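The Night Desk

I took the job at the Zimberg Courier because it came with dental. That was in January, when the biggest story we had was a water main. Then a man was found dead in a parking lot on Tufa Street, and by morning the whole town had decided why.

My editor, Savvas Manolakis, dropped a folder on my desk and told me to write 800 words, no guessing. I wrote 425 and guessed at nothing – the folder was that thin. His name, his age (he was 74, and he'd sold rugs), the mosque he went to on Fridays. I called the police line 11 times and got the same recording, a lady who sounded like she was smiling.

So I put on my coat and went out for coffee and somebody to talk to.
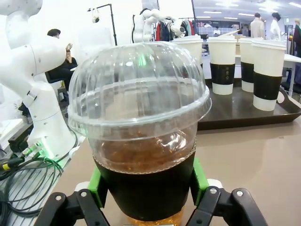 What Doaa Told Me

Doaa Soliman had known him since she was little. She talked fast, like she'd been holding it in all week, and I quit taking notes halfway through because it felt rude. He fixed her bike once, she said, and charged her a joke. She didn't want to call it a hate crime and she didn't want anyone telling her it wasn't one. She wanted a detective to knock on her door and ask her something, anything!

I said I could print that. She looked at me for a long time and said okay, but spell his name right, the last paper didn't.
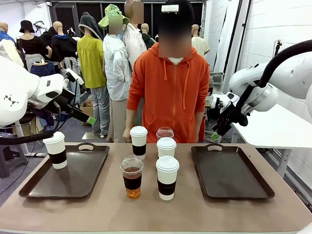
Rutilio Zavala said I'd gotten too close to it, and that a vigil wasn't news until somebody important showed up. I told him I was going anyway. He sighed, dug around in his drawer and tossed me the good recorder, the one with batteries in it.

I got there early and stood in the back. Doaa saw me and moved over to make room.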